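FOR IMMEDIATE RELEASE

Skiltari opens its group invite app to small venues and clubs

I've been waiting to send this one out for months, so here goes! Starting in May, Skiltari is open to any small venue, club or shop that wants to get people through the door without chasing them across five different social apps.

I started building Skiltari after my own open mic night in Ngata pulled in a crowd one month and three people the next. Same flier, same post, same coffee. The only difference was that half my regulars never saw the second post (and yes, they told me all about it later).

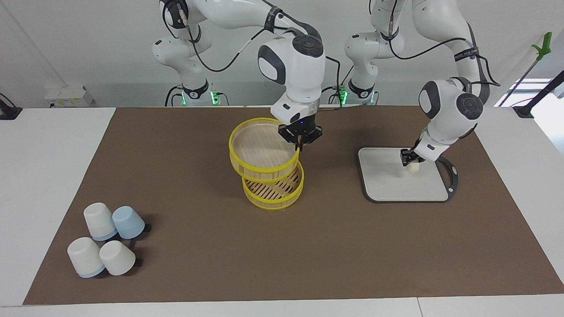 Two white robot arms over a brown mat on a white tabletop.

So how does it work? You write your event once, and Skiltari sends it to the people who asked to hear from you, by text, email or whichever social app they like best. They tap to say they're coming, and they can pass the invite along to a friend with one more tap. You get a plain list of who said yes. I use it at my own front door, on my phone, and it's a lot nicer than scrolling through comments looking for "maybe"!

We ran a test season with 239 hosts, who put up 1380 events between them. The busiest was a record swap at Trukeck, with 289 replies. Most were much smaller than that – book clubs, trivia nights, a whole lot of yard sales – and those are the ones I love seeing on there.

The new version also works with Skakura, the calendar tool many of our hosts already use, so a change of time shows up in both places. That was the most requested feature by a mile, and I'm sorry it took me so long.
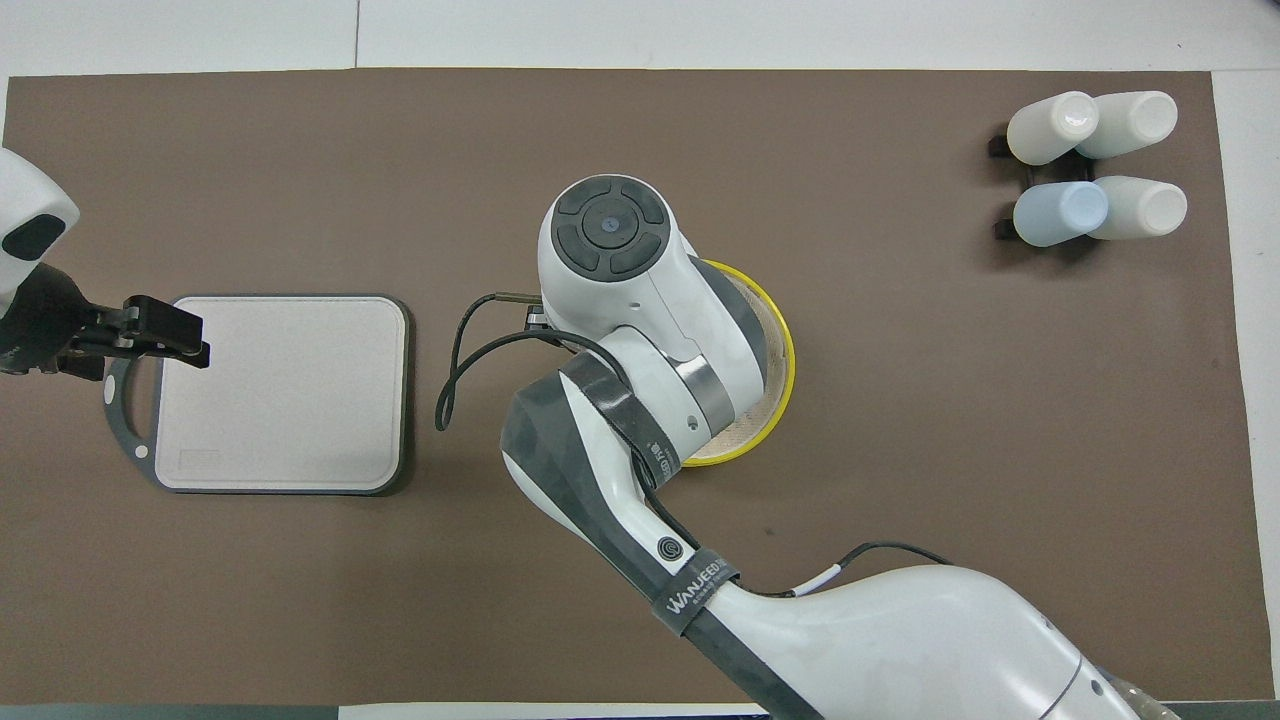 Price and sign-up

Skiltari is free for guest lists of up to 700 people. Bigger hosts pay a monthly fee, and you can stop whenever you want. Sign-up takes an email address and a name for your group, and you can bring in an old guest list from a spreadsheet.

Press questions, demo requests and complaints about my open mic night can all go through the contact form on the Skiltari site. I read every message myself, usually before 9 a.m.

###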